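Sealing a worktop before or after cutting the sink hole? 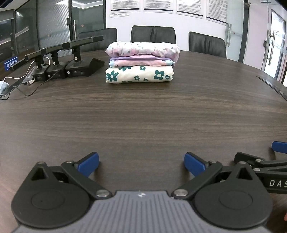

Category: Kitchens and Worktops

hywel_s
March 2020
Fitting a solid oak worktop next month, 700 deep, from Tinberg. The leaflet says oil all faces before installation. My joiner wants to cut the sink hole first and oil after. Does the order matter?

Delyth Gough
Cut first. You have to oil the cut edges anyway, and that end grain drinks it. I gave mine 4 coats and the hole edge got two extra.

areck_joinery
Disagree. Oil the underside the day it arrives, then cut, then do the edges. Leave bare oak in a warm kitchen for a week and it will cup. I have sent two back for that.

Delyth Gough
Mine sat bare for ten days and stayed flat. It was in the garage though.

areck_joinery
Garage is probably why. Most people stand it against a radiator.

ctang
Is anyone using hard wax on theirs? I went with Yusof clear and it has been fine except by the tap, where it goes grey if I don't wipe it. Danish oil was easier to patch.

hywel_s
The leaflet only mentions Danish oil, so I'll stick to that. How long between coats?

ctang
Overnight if the room is heated. Thin coats, and wipe off what hasn't soaked in. Lay the rags out flat outside to dry – they can catch fire if you bundle them up.

Deolinda G
Don't forget the holes for the tap. I missed mine and had a black ring by August. Had to sand it back and it still shows.

areck_joinery
Silicone under the sink lip as well, all the way round.

hywel_s
Right. Underside first, then cut, then edges and tap hole. Will tell the joiner.

Delyth Gough
Still think you could just cut it first.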